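Compte rendu de la réunion du comité technique – copropriété Zosau
Janvier, 18 h 30, salle du rez-de-chaussée
Présidence : Els Michiels
Secrétariat : Femke Nijs
Absents excusés : lots 4 et 11

1. Approbation du compte rendu précédent
Approuvé sans modification. La remarque du lot 7 sur la numérotation des compteurs divisionnaires est reportée au point 3.

2. Adoucisseur collectif
La société Orkura a remis son rapport d'entretien. La dureté résiduelle en sortie reste supérieure à la consigne et la vanne de mélange ne tient plus son réglage. Deux options sont soumises : remplacement de la vanne seule, ou remplacement de la tête de commande complète. Le devis pour la vanne s'élève à 2996 euros hors TVA, pose comprise. Le devis pour la tête de commande n'a pas été reçu. Mme Michiels rappelle que l'eau dure laisse des dépôts sur les robinetteries et attaque à terme le poli des surfaces calcaires, y compris les plans de travail en marbre.

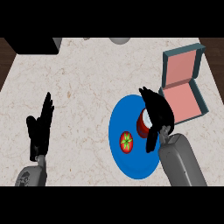

ENTRETIEN DES SURFACES
Le règlement intérieur ne prévoit rien pour les plans en marbre. Il est proposé d'ajouter à l'annexe technique la mention suivante : nettoyage au savon neutre, pas de vinaigre ni de détartrant acide, essuyage après usage. Adopté à l'unanimité. Le traitement hydrofuge reste à la charge de chaque lot. La fiche du produit Zestura sera jointe à l'annexe, à titre indicatif.

3. Relevé des compteurs d'eau
Le relevé annuel fait apparaître un écart de 247 m³ entre le compteur général et la somme des compteurs divisionnaires. Trois causes sont examinées : purge du circuit de chauffage, fuite enterrée côté jardin, compteurs en sous-comptage. Mme Nijs signale que les compteurs des lots 2, 7 et 9 ont dépassé leur période de validité métrologique. Leur remplacement est voté. Une recherche de fuite par corrélation acoustique sera demandée à De Bruijn, avec un plafond de dépense à fixer par le syndic.
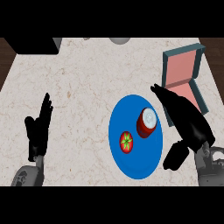

Dans l'attente des résultats, l'écart est imputé aux charges communes au prorata des quotités – le lot 9 vote contre et demande que son opposition soit actée. La numérotation des compteurs sera reprise à l'occasion du remplacement, de gauche à droite en partant de la nourrice.

4. Température de l'eau chaude sanitaire
La consigne au ballon est maintenue à 60 °C. Le retour de boucle a été mesuré trop bas à deux reprises sur la colonne est. Orkura vérifiera l'équilibrage et le clapet antiretour. L'isolation manquante en cave concerne environ 100 mètres de conduite. Prix à demander, pose en fin de saison de chauffe.

5. Divers
Le local vélos n'est pas à l'ordre du jour et sera traité à l'assemblée générale.
La clé du local technique est à restituer au syndic après chaque passage. Le registre de sortie n'est plus tenu depuis l'automne – reprise immédiate.

Actions
Els Michiels : relance d'Orkura pour le second devis.
Femke Nijs : commande des trois compteurs, mise à jour de l'annexe technique.
Syndic : contact avec De Bruijn, prix pour l'isolation en cave.

Séance levée à 20 h 10.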